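Thursday, June 26, 2025

Another parcel of old radio plays from the Hollby exchange, and another list I don't believe. It promises 427 episodes of Nokmont Mystery Hour, complete and in running order. I have heard 11 so far. Two are the same play under different titles, and number six is plainly a repeat with the announcer's opening snipped off.

The notes claim "The Lamp at Toft" went out in March and was never heard again. Says who? The Gevuvon catalogue gives it twice, once as show 627, and I doubt they have played the thing either. Copied from each other, I expect, mistakes and all.
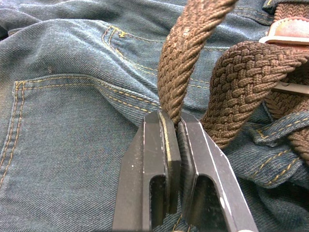 A reply from the exchange came after tea, saying that the numbers were taken from the station's own log and that any repeats had been marked with a star. There are no stars on my copy - I went through it with a ruler.

Played "The Lamp at Toft" again before bed. The butler's voice is the same man as the vicar, whatever the cast list says. Good storm effects, though. Will try number 12 tomorrow if the hiss isn't too bad.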